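Vadham Weekly — Editorial Standards Meeting, Minutes

Held in the second-floor meeting room, Thursday, 10 a.m. Present: the standards editor (chair), the news desk, the picture desk, the social media desk, and the readers' editor (minutes). Apologies were received from the Sardale bureau.

1. Minutes of the previous meeting
Approved with one correction. Under item 4, "headline" should read "subheadline."

2. Use of the word "viral"
The chair reported that the word had appeared in 10 headlines during May. In several of these the post concerned had been shared fewer than 1000 times when the story was published. The social media desk stated that readers understand the word loosely and that competing titles apply no threshold. The news desk disagreed and asked for a fixed rule.
Agreed: "viral" will not be used in headlines. In body text it may be used where the writer gives the number of shares and the time it was checked. The style guide entry will be revised before the next meeting.

3. Complaint regarding the Bezerra ferry story
The readers' editor summarized the complaint. The article quoted two social media posts as evidence of "outrage" among passengers. The complainant held that both posts were jokes. The news desk accepted that neither author had been contacted before publication.
Agreed: the complaint is upheld in part. The word "outrage" will be removed and a note added at the foot of the article. Writers are reminded that a reaction story requires direct contact with at least one person quoted — a screenshot alone is not enough.

4. Lolix comment system
The trial on the opinion pages has ended. Comments are now limited to 600 characters. The social media desk reported fewer removals and asked to extend the system to news pages. Deferred until costs are received.
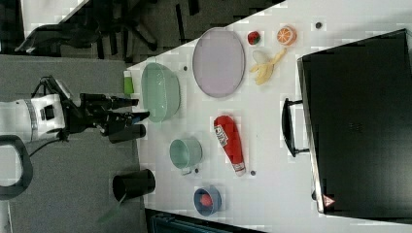 5. Picture captions
The picture desk presented a draft rule that captions should state plainly what is shown and leave reaction to the article. Members tried the rule on several pictures. For one of them, "A green bottle with a white cap on a white tabletop, near a black gripper" was accepted as a sound caption, and a version beginning "The bottle everyone is talking about" was rejected. The draft was adopted without a vote.

6. Any other business
The Sardale bureau had asked in writing whether emoji in quoted posts should be reproduced. Carried over to the next meeting.

The meeting closed at 11:20 a.m.

2 comments | 10 shares

Contact the readers' editor | © Vadham Weekly | Back to top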